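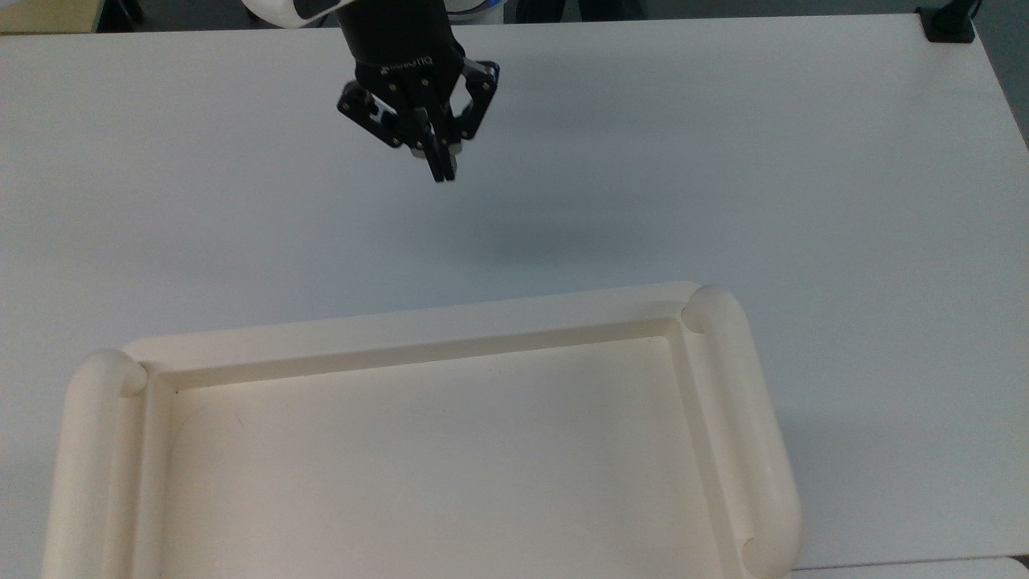
쟁반은 손잡이부터 정해야 나머지 치수가 따라온다는 의견이 예비 면담에서 나왔다. 같은 응답자는 바닥이 넓은 쟁반이라도 잡을 곳이 얕으면 선반에 올려 둔 채 쓰지 않게 된다고 덧붙였다. 본 절에서는 이 의견을 출발점으로 삼아 탁상용 수납 가구와 쟁반의 파지부를 함께 검토한다. 분류 항목은 Plivildale 조사의 양식을 따랐으며, 원 양식의 21개 항목 중 색상 선호에 관한 것은 제외하였다.

3.2 적층 수납의 개폐 방향

탁상 수납함을 위아래로 쌓으면 각 단의 개폐에 필요한 여유 공간이 서로 겹칠 수 있다. 면담 응답자 13명 중 다수가 벽에 가까운 자리에 수납함을 두고 있었고, 이 경우 문이 열리는 쪽의 폭이 배치를 제한하였다.
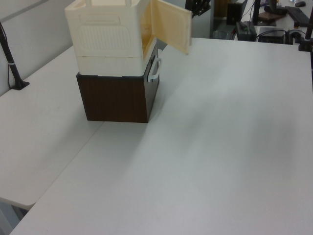 여닫이문은 서랍에 비해 내부를 한 번에 확인하기 쉬우나 측면 점유 폭이 크다. Clella 분류에서는 이를 측방 점유형으로 부르고, 열린 문의 끝에서 본체까지의 거리를 별도로 기록한다. 상단 크림색 함의 문이 오른쪽 바깥으로 열린 상태가 이 유형에 해당하며, 하단의 나뭇결무늬 상자도 오른쪽 면에 흰색 U자형 손잡이가 돌출되어 있다. 따라서 두 단이 같은 쪽의 공간을 요구한다. 오른쪽에 다른 물건을 둘 때에는 문의 회전 범위와 손잡이의 돌출 길이를 모두 고려해야 한다.

3.3 하단 서랍의 접근성

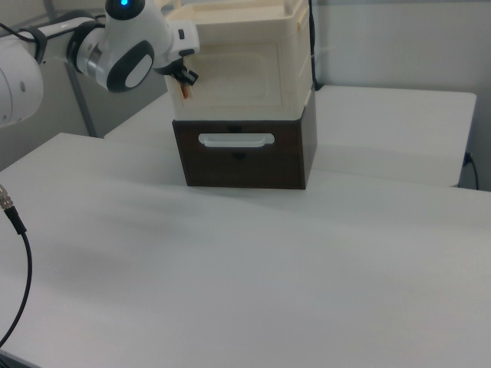
하단 서랍의 파지부 높이는 상단 함의 하중과 분리하여 다루었다. 기존의 Tsuji 지침은 하중만을 기준으로 적층 순서를 정하고 있어 손의 접근 경로가 반영되지 않는다. 짙은 갈색 목재 서랍장 위에 크림색 함을 바로 올린 구성에서는 앞면 위쪽의 흰색 매입형 손잡이가 상하단의 경계 가까이에 놓인다. 상단 함이 앞으로 밀려 나올 경우 손을 넣을 여유가 줄어들 수 있으므로, 평가표에 앞면 정렬 항목을 추가하였다. 정렬 오차의 허용값은 Rumthorpe 시험대에서 정한 20 mm로 하였고, 시험 하중은 3000 g으로 통일하였다.

3.4 쟁반의 파지부

쟁반은 수납함과 달리 양손 파지를 전제로 평가하였다. 손잡이가 테두리에 파인 형태와 별도의 봉으로 성형된 형태를 구분하고, 후자는 손잡이와 바닥면 사이의 간격을 함께 기록하였다. 내용물이 있는 상태의 평가는 4장에서 다룬다.

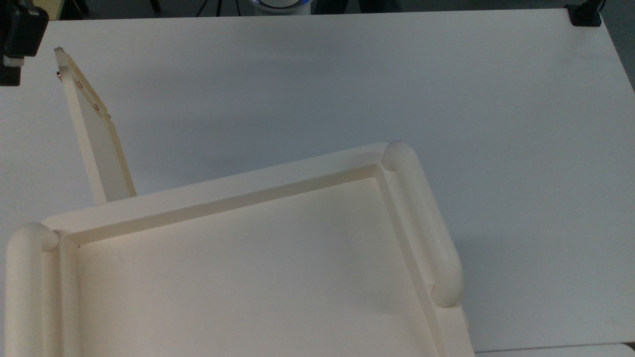

그림 4. 짧은 변 양쪽에 원통형 손잡이가 있는 크림색 플라스틱 쟁반(빈 상태).

봉형 손잡이는 손가락이 감기는 면이 넓지만 쟁반의 전체 폭을 늘린다. 수납함 안에 세워 보관하려면 바닥면 치수보다 손잡이를 포함한 외곽 치수가 우선하며, 표 2의 값도 외곽을 기준으로 기재하였다.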